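My little whiteboard is the best thing I got this fall

I know, I know, a whole post about a whiteboard. But I'm so happy with it!

It all started with paper. I had sticky notes on the fridge, on the lamp, one inside my shoe (long story), and I still missed Ifeoma's birthday call. So I gave up and got a tabletop board, the kind with knobs on the sides so you can tilt it. I put it on the big table and wow, I use it every single day. Groceries, blog ideas, the name of that soup place Tahira keeps telling me about (Borkomari, I'm going in January!).

The part I love most is starting over. One good wipe and yesterday's 22 errands are gone. It does get a bit smudgy after a while, and I need to find a cleaner that gets the gray out of the corners. If you have a favorite, please tell me! 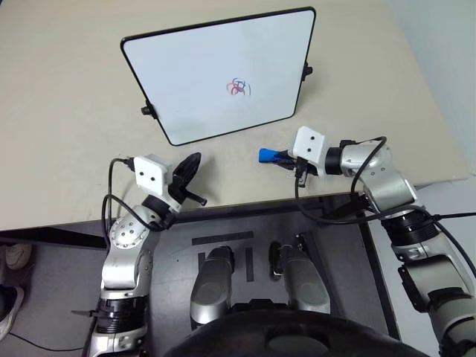 Red and blue, my two favorite markers.

Next I want a green one, and maybe a tray so the caps stop rolling under the couch. I'm at 17 lost caps, I swear.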